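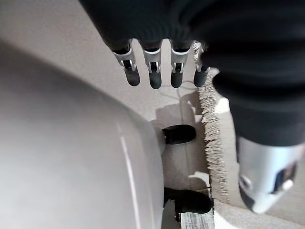

Kobina Mensah wrote:

Evening all. I'm ready to give up on our winter duvet. It's a double, a big white lump of a thing, and every time I put it back on the bed it ends up half on the floor on one side with a cold gap on the other. Then there's the cover. I shake it, the filling drops to the bottom, I shake it again and it twists. Last night I had my whole upper body inside the cover looking for a corner. Does anyone on the list have a way of doing this single-handed that doesn't take all evening? And is it worth going back to blankets? My mother swears by them.

Kobina

Hello Kobina, hello everyone,

Oh, please don't go back to blankets! Not in October, with the whole winter to come. I love this subject far more than is sensible and I've been waiting for somebody to bring it up since the long thread on mattress toppers.

I'll take the bed first and the cover second, as I think the bed is where most of your trouble comes from.

When a duvet lands crooked, most of us go to the side that's hanging down and heave it up. Then the other side is short, so we walk round and heave that one, and the whole thing creeps about all over the mattress and gathers itself into a great ridge down the middle. What I do now is stand at the foot, take hold of the two bottom corners, one in each hand, and lift them clear of the mattress. Wait a second before you do anything else. With the corners up you can feel straight away which side is dragging, and a small pull that way brings an astonishing amount of duvet along with it. Then one good flap, arms up and down again, so that the air gets underneath, and let it settle by itself. Don't pat it! Patting pins the creases in.

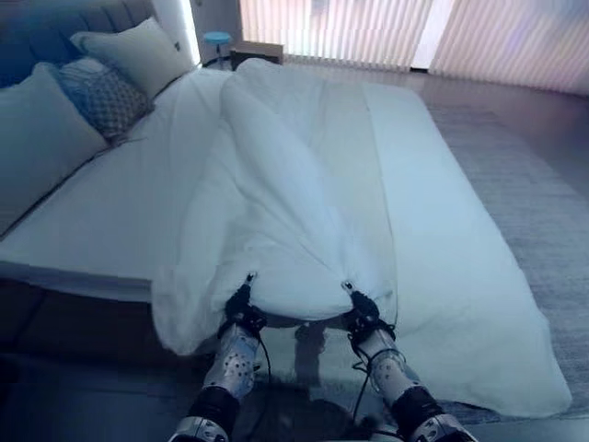

The flap won't cure a fold up at the pillow end, I'm afraid. If there's a roll of filling stuck up there you'll need to go round and pull the top edge towards the headboard before you start on the foot again. I do top, foot, then a quick look along the sides to see that they hang the same. If one side is trailing on the rug, go back to the corners and leave the side alone.

Now the cover. You've probably been told about the burrito method, where you lay the cover inside out on the bed with the duvet on top and roll the pair up together like a carpet. Ohemaa Arthur showed it to us at the Toltside meet-up and it was brilliant to watch, but I've never managed the bit at the end where you turn the opening over the roll. Mine comes out with a twist in it. Ohemaa, if you're reading, would you write it up for the list?

My own way is the old one. Turn the cover inside out, put your arms in through the opening right up to the far corners, grab the corners of the duvet through the fabric and let the cover fall down over it. Before you start shaking, put a clothes peg on each of the corners you're holding. The plain wooden sort is fine. That's what keeps the filling from dropping, and it means you can put the thing down and have a rest, or answer the door, without losing your place. Shake, do up the buttons, pegs off, done. You should never have to climb in again.

Someone will ask about ties, so: yes, they help a lot. My Abera cover came with little loops and nothing on the duvet to fasten them to, so I sewed on some short lengths of cotton tape one wet afternoon and it has behaved itself ever since. The slippery covers are the worst for wandering. I have a lovely 500 thread count one which was a present, and it slides about like butter, whereas the cheap brushed cotton stays where it's put.

One question back to you, Kobina. Is your cover the same size as the duvet? I ask because Augustina Gyamfi fought with hers for two winters before she thought to lay a tape measure across it, and the cover was a king. If yours is too wide, all the pegs in the world won't stop it bunching.

Do try the corners tomorrow morning and let us know how you get on. And if anybody has a trick for doing this on a top bunk I'd love to hear it, my nephew's is driving me mad.

All the best,
Etornam Gbeho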